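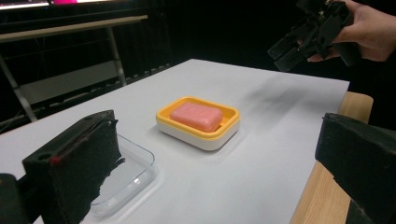

# Perner Two-Part Soap Dish, Yellow and White

If you have ever picked up a bar of soap in the morning and found the underside gone to jelly, you already know why we are so fond of the Perner. It's a simple rectangular dish in two parts, a bright yellow tray that sits inside a white base, and it has been on our own sinks at Hitport for longer than it has been in the shop (Sunita Sorensen brought the first one in, and she has been telling customers about it ever since!).

The tray has slots and low ridges along the bottom, so water runs off the soap and down into the base. Every few days you lift the tray out, tip the water away, give both parts a rinse under the tap and put them back together. We keep a pink bar in ours, mostly for the color, and a regular bath bar fits with a little of the yellow rim left to see on every side. 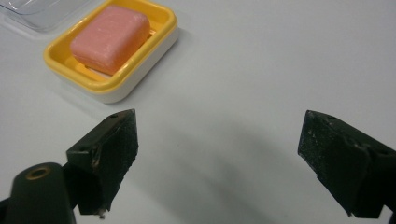

**Will it go in the dishwasher?**

We'd wash it by hand. Warm water and an old toothbrush will get the soap out of the slots, and the yellow stays brighter if you skip the scouring powder.

The dish is happy next to a kitchen sink too, where it can hold a small sponge or one of those hard blocks of dish soap. One customer bought a pair for her laundry room and uses the second for stain bars, and we liked that idea so much we copied it at home.
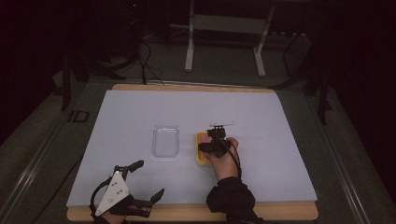 If you are putting together a guest bathroom, you may also want to look at the Pestero clear tub, a good size for cotton balls or spare hotel soaps, and at the Zamora hand towels, which come in a white that goes very nicely with the base. Both can ship in the same box as the dish.

- Item number: 3613
- Color: yellow tray, white base
- Parts: 2
- In stock: 31
- Soap: sold separately

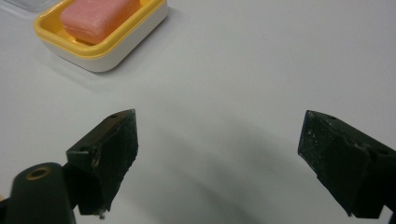 *Page last changed: February 8, 2022*

Orders of 22 or more dishes, for inns and rental cottages, are packed by hand, so please write to Sunita before you order and she'll work out the shipping with you. The dishes come nested with paper between them. Single dishes go out in a small carton, and we're always glad to tuck in a gift note if you leave the wording at checkout.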